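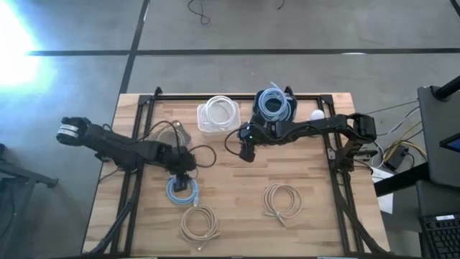

Progress report to the Gaillard Fund
Mestside Community Language Project
Oct 15, 2018

Dear Imtiaz,

I know you asked for two sides and I've probably gone over again, so get yourself a cup of tea. It has been a busy stretch since I last wrote and most of it is good, with one or two things I'd like your advice on before the next payment is due.

First, the classes. We planned for two evening groups and one morning group, and we're now running two of each. The second morning group came about when a lot of parents from the Clavov estate told Anoma Sheikh they could only manage the hours while their children were at school. Anoma had a word with the library, got us the upstairs room until half past eleven, and had the whole thing going inside a fortnight. She's been brilliant! The only snag is the stairs, which rule out two of our older learners, so they've stayed with the first group for now.

Since we started, 328 people have signed up and come to at least one class. You'll remember we promised you 300 or so by Christmas in the application (I was nervous about that line when I wrote it), so I'm very pleased. Keeping people coming is harder. The beginners are wonderfully steady and the middle group drifts. Shift work is the main cause, I think — the bakery changed its rota in August and we lost half a table of learners in one go. Some have come back on different evenings. I've started ringing people after they've missed two classes in a row, just to say hello, and that has worked better than the text messages did.

The conversation café is the bit I enjoy most. It's on the ground floor and there's no register and no textbook, you just turn up and talk. Nuwan Talukder picks a subject each time and brings something along to get people going: a bus timetable, a recipe, a letter from the council that even I couldn't follow. The one about going to the doctor ran on for nearly an hour past the end, with people swapping stories about trying to get through on the phone. We've now asked the surgery if somebody from reception would like to come along, and they've said yes in principle, though we haven't got a date out of them yet.

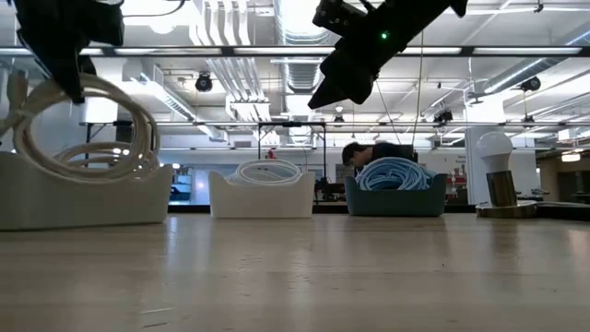

Now, the word book. This was meant to be a little booklet of useful phrases and it has rather run away with us. Ignacio Quintanilla has been collecting the words our learners ask about, along with how they'd say them at home, and his list stands at 3493 entries. Obviously we can't print all that. We've agreed to cut it down to ten chapters by everyday topic (renting, school, work, health and so on) and keep the rest as a file that tutors can search. Ignacio took some persuading. He is now arguing for a whole chapter on weather, and I suspect he'll win.

Maritance have quoted us for printing 1000 copies with a stapled spine, which fits the budget so long as we stick to one colour inside. I would love a colour cover and I'll come back to you on that if we underspend elsewhere. Proofreading is going slowly. Prasanna Matubbar is checking the Bengali and keeps finding places where our spelling isn't the same from one page to the next, so I'd rather give her the extra weeks than rush it and be embarrassed.

On the money, we're a little under on tutor hours and a little over on room hire, and the two nearly cancel out. Travel costs for learners are higher than I guessed they would be. The fare rise did us no favours, and more people are coming in from the far side of town than we'd planned for. Would you be happy for me to move some of the unspent tutor money into travel? It wouldn't change the total. I've put the figures in the usual spreadsheet, and I have finally fixed the column that was adding itself up twice (sorry about that, and thank you for being so nice about it).

Childcare is the other thing. We said we'd look into a crèche for the morning groups and I've spoken to two providers, both lovely and both beyond our means. Anoma's idea is to ask the toddler group next door to move their session to match ours. I'm seeing them next week and will let you know what they say.

You asked about a visit. Any café session would suit us, and do bring a colleague if one fancies it. Just expect to be sat down and asked a great many questions about where you grew up.

All the best, and thank you again from all of us at Mestside.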